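How to Keep Your Own Stats at a Local Football Game

If you've ever stood on the sideline at Amaral Park wondering who kicked that last goal, you'll know why I started keeping my own stats. It's a lovely way to watch a game, and you don't need anything fancy to begin – a clipboard, two pencils and a notebook with plenty of room will do nicely.

Before the first bounce, write the player numbers down the left side of the page, one team per page. Then rule four columns, one for each quarter, and leave a little space at the end for totals. I like to stick with kicks, marks, tackles and goals for the first few games. When I tried to track everything in a Losta and Huko match, I had 383 marks on the page by the final siren and couldn't read half of them!

Use a short stroke for each kick, a small circle for a mark, a T for a tackle and a G for a goal. Keep your eyes on the ball and write without looking down if you can (it does get easier, I promise).

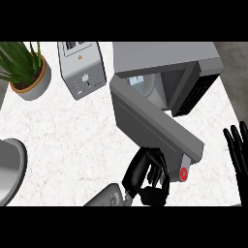
What should you do if you miss a play?

Put a question mark in the margin with the time on the clock, and carry on with the next one. You can ask another scorer at the break.

At each quarter break, add up your strokes while the play is still fresh in your mind. Once you're home, copy the totals onto a clean page. My Ukau notebook has 200 pages, enough for several seasons, and I still enjoy flipping back to the day our number 13 laid nine tackles in the mud.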